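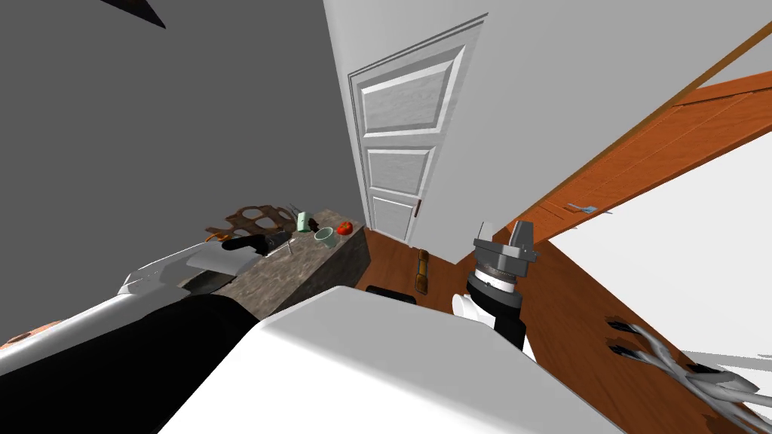 December, past eleven at night, feet in a bowl of water.

Went to the opening at the Atton. The gallery has been repainted for the winter show, at a cost I would rather not think about, and is now a slightly different white. The main room has 143 drawings of the same reservoir, done in biro by a collective called Flinitz. I looked properly at perhaps a dozen, then did the slow nodding walk past the rest like everyone else.

Upstairs was better. Araya have filled the small room with old bus timetables, pasted over each other and sanded back until the towns show through. I found the 946 to Flanalov, which I used to take to college, and stood there longer than I meant to. Somebody asked if I was queuing.

Wine was 4 pounds a glass and tasted of the glass. The catalogue was 20, so naturally I bought it, and have now read the introduction twice. The word 'liminal' comes up in both paragraphs – I think it means the landing.

Must write the review by noon. I have the timetables and nothing kind to say on reservoirs. Also need to ring the paper about my October invoice, which they say is in the system.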